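4.3 Cleaning and refilling the dispenser

Caution: Switch off the Anix at the wall before opening the lid. The auger can turn for up to 16 seconds after the power light goes out.

1. Turn the lid latch to OPEN and lift the lid clear of the hinge pins.
2. Empty the hopper. Do not tip the unit past the 43 mm mark on the side panel.
3. Wipe the hopper with a damp cloth – no solvents, no abrasive pads – and leave it to air dry.
4. Clear the work surface of paper scraps before refilling.

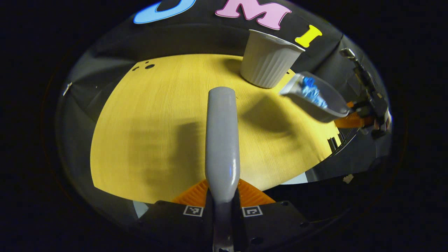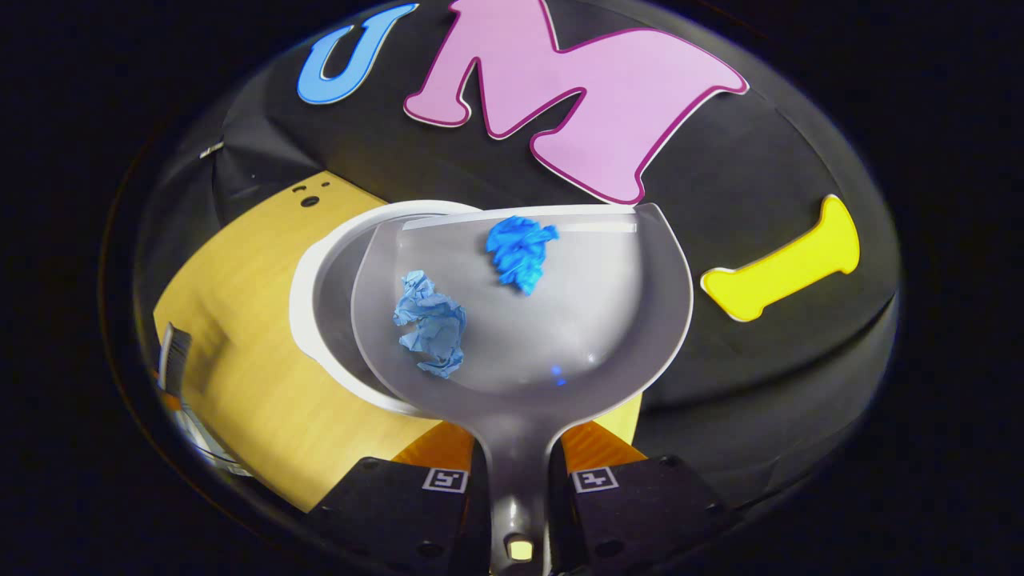 5. Refit the hopper with the grey seal facing down. Press until both tabs click.
6. Fill with dry pellets to the line. Overfilling will jam the auger.

Note: Units supplied through Flornton before June have a one-piece seal. Order the replacement kit, which contains 3 seals and 2 hinge pins.

4.4 Resetting the portion counter

Hold SET until the display shows zero, then close the lid.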